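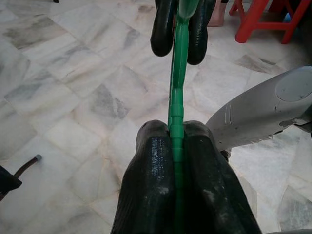
Wanted: flooring installer's helper, Wedier Floors

Hi there! I run the install side at Wedier and I'm looking for someone to join our small crew this fall (start date September 2022, sooner if you're free). We do hardwood, cork and laminate, mostly in lived-in homes, so you'll be moving sofas and bookcases before you ever touch a plank.

You don't need a trade background. I started out sweeping up after the tile guys, so I can't be picky! What I do need is a pair of decent knees, a driver's license and

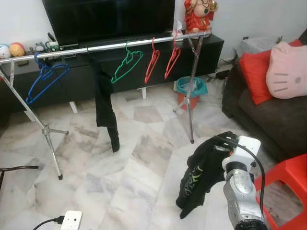

a bit of patience, because we let boards sit in the house for 48 hours before laying them and customers will ask you why. You'll learn the Martens click system first, then glue-down, and if you like it I'll get you on the sander (everybody wants the sander). 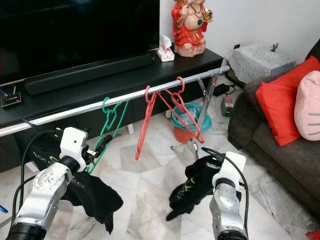 Kobe Wouters
Lead Installer, Wedier Floors

Pay is hourly and goes up after your first 3 months. There's a $200 allowance for boots and knee pads, and the van picks you up from the Arirska Street lot. We work in pairs, so you'd be with me or with our other lead.

To apply, send me a few lines about yourself and the names of 2 people I can call. No résumé needed, though I'll read one if you've got it.
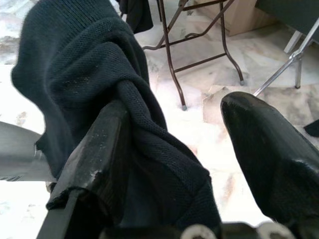
Dark navy knit, close up

Stop by the shop or write to Kobe at the Wedier front desk.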